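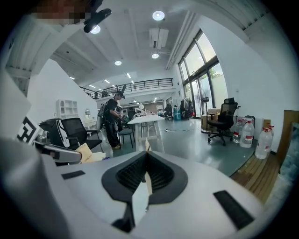
Tobacco and vape retail: new age-check rules take effect in March

The county's revised ordinance on tobacco, vape and nicotine pouch sales came into force on March 6, 2023. It applies to all 916 licensed retailers, including gas stations, grocery stores and bars with a sales counter.

Clerks must now ask for photo ID from any customer who looks under 30. A store that sells to someone under 21 faces a civil penalty of $800 for a first violation. A second violation within 24 months brings a license suspension of 11 days, and a third can lead to the license being revoked.

Ese Abubakar, who runs the county's retail licensing office, said inspectors made 3,437 visits under the old rules and found that most failed checks happened at stores where new staff had not been trained. "The ID was asked for in many of those cases," she said. "The clerk looked at it and sold anyway."

Training records are now part of the inspection. Each store has to keep a signed form for every employee who works the register – paper or electronic – and show it on request. The form is posted on the licensing page in English and Spanish.

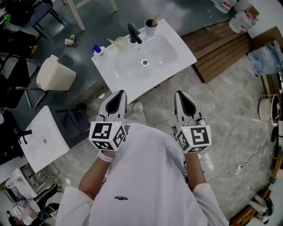

Flavored products stay under the existing restrictions, and the revised ordinance does not change which items may be sold. It does require pouches and refill liquids to be kept behind the counter or in a locked case. Stores have until the end of March to move them.

Retailers who want to contest a penalty can ask for a hearing in writing. Matěj Šimek handles hearing requests, and Rosalba Donati answers questions about training forms. License renewals go through the same office as before, and the fee is unchanged.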